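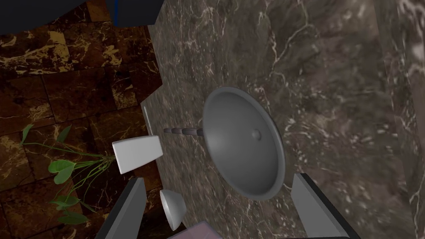 Work at hand: the Clallden returns floor and the sim desk

Kovačević Hire, Clallden site. Put together over a few lunch breaks in February, more words than planned. Captions run long becuase people kept stopping by to add things. Corrections to me, not to Dragica, she has enough.

Quick background for anyone from the other site. We rent out tableware. Plates, bowls, cups, serving stuff, glass racks. It goes out clean and comes back not clean. Between those two there's a lot of picking up, looking at, turning over and putting down, and until last year hands did all of it. Now the Zanley cell does part of the sort on the clean side and we have a sim desk upstairs where jobs get tried on a computer before they reach the floor. Catalog is 2,349 items. The cell is cleared for 578 of them. The rest is still us.

The sim desk

Gray bowl on a brown marble counter, gripper fingers coming up from below. Rendered, all of it. Kastriot Leka's side of things these days. He did dish side for years and now he sits with two screens and a bad chair and tells the software people what a bowl does when you grab it wrong.

Same view, other things to look at: the white block up by the counter edge, which appears to float. And the little white dome-shaped piece near the left finger. Kastriot's rule is write down anything that looks odd before you decide if it matters. He has a notebook for it. Paper.

Yes there's a plant. Green, heart-shaped leaves, on the marble floor tiles. Our floor is sealed concrete with a drain down the middle, so no, not a copy of downstairs.

Kastriot on the job change: "My back is better. My eyes are worse. I miss the radio." He was asked if he wanted to move up, wasn't told, and I want that on the page since the rumor went the other way. Same hourly rate at first, then a bump after the trial period. The bump took longer than promised and he'd like that on the page too.

What he's good at that the software people weren't: knowing which way a person picks something up and why. Rim for a shallow bowl, two hands under for a deep one, never by the knob if there is a knob. He says half his week is explaining thumbs.

Intake, dirty side

No automation here. None planned as far as anyone has told us. Crates come off the truck, get scraped, get sprayed, go in. Food is too random, stuck napkins, forks hidden in gravy. A vendor came and looked at it for one morning and went home.

What did change is pace. Clean side moves more evenly now so dirty side feels it, there's no natural gap at 10:30 like there used to be. People noticed that before management did. We now have a fixed break at 10:30, on the sheet, which we had to ask for twice.

Gloves: new ones are in, the long cuffs. Size small ran out in the first week. More coming.

Clean side, hand sort

Still the biggest crew. Glassware, anything with gold trim, anything with a handle that isn't where you expect it, all the old Barnico pattern china. The Barnico stuff is heavy and slippery and no two cups stack the same, and the cell was tried on it for exactly one afternoon.

Dragica Obradović runs this bench. She does the chip check by running a fingertip round the rim without looking, talking to you the whole time. We timed her against the camera check on a mixed crate of 410 pieces. Camera was faster. She found chips it passed and it found hairlines she passed, so now suspect crates get both. That wasn't the plan going in. It came out of her arguing for it in the Thursd— in the weekly meeting, with a box of chipped saucers on the table.

She'd want me to say that both checks means more work for her bench, not less. Said.

Training new people on hand sort is harder now. Used to be you learned on the easy stuff, soup bowls, side plates, and worked up. Easy stuff goes to the cell. So a new starter's first day is wine glasses. We had a run of breakages and a couple of people who didn't come back after week one. Dragica now pulls a rack of plain bowls out of the cell queue each morning just for training. Slows the cell a bit. Worth it.

The Zanley cell

Behind the yellow gate. Stacks plates, nests bowls, fills the gray racks. Quiet, except for the pump. One person minds it per shift, 2 shifts, and the minder job rotates so that it doesn't turn into one person's permanent chair.

Minding is: clear jams, swap racks, wipe the camera window, log stops. Sounds like nothing. People come off it more tired than off hand sort, which surprised the office. You're waiting for something to go wrong for four hours. We cut the stint from four hours to two after a few people wrote the same thing on the comment cards.

Stop log lives on a clipboard and also in the tablet. Use BOTH please. Tablet doesn't know about "wobbled but recovered," clipboard does, and Kastriot reads the clipboard. A good few of the jobs he ran upstairs last month started as somebody's scribble down here.

Example, deep bowls tilting when the gripper let go. Logged by the late minder as "tips, annoying." Kastriot set up tilted bowls on the sim until he could get it to misbehave on purpose, then sent it on. Fix came back as a change to how far the fingers open before they pull away. Still the odd one tips. Keep writing it down.

Gate rules haven't changed. Lockout before you reach in. Doesn't matter if it's just one saucer.

Packing and dispatch

Half and half. Cell fills the standard racks, people build the event orders. A wedding order is never standard, there's always a cake stand and somebody's aunt who wants different spoons.

Pick sheets now print in rack order so you walk less. Everybody likes this. Nobody asked for it, it fell out of the software change. Best thing to come out of the whole project if you ask dispatch, and it's a printout.

Less good: labels. The new label goes on the short end of the crate so the scanner can read it, and on the truck the short end faces the wall. Drivers are turning crates by hand at the other end, in the dark, at 5 a.m. Been raised. Been raised again. Somebody from the office is riding along on an early run this month to see it.

Maintenance corner

Finger pads wear out. We go through them faster than the quote said. The spares drawer is labeled now, left and right are NOT the same part, please stop mixing them.

Three people from the floor are signed up for the basic maintenance course, paid hours. Asked for more places. If you want on the list, see the sheet by the time clock. No experience needed, you don't have to be good with computers, Kastriot wasn't (his words).

Things people asked us to put on the page

Jobs. The question everybody asks first. Nobody was let go when the cell went in. Two people retired and weren't replaced, and agency hours in the summer peak went down. So if you were agency, it did cost you something and it'd be wrong to leave that off. For the coming summer the office says agency hours stay level with last summer. It's in writing, pinned by the kettle.

Who gets asked. Hand sort felt the first cell layout was drawn by someone who'd never carried a crate. Fair. The second layout was taped out on the floor and walked for a week before anything got bolted. If a third one ever happens, same again, tape first.

Cameras. The cell's cameras look at dishes. They don't feed the attendance system and footage isn't kept past the stop review. Somebody asked if the minder can be seen. Your hands can, when you're inside the gate swapping racks. The notice on the gate now says so.

Noise. Pump is loud at the packing end. Foam panel ordered.

The radio. Yes it's staying. Minder picks the station before noon, Dragica's bench after.

Want to see the sim desk? Go up in your break, knock first, he'll let you try closing the gripper on something. Harder than it looks. I dropped every bowl he gave me. Bring your own chair if you value your back.

More to add when the label thing is sorted. Spelling of Obradović checked with Dragica, sorry about the last newsletter.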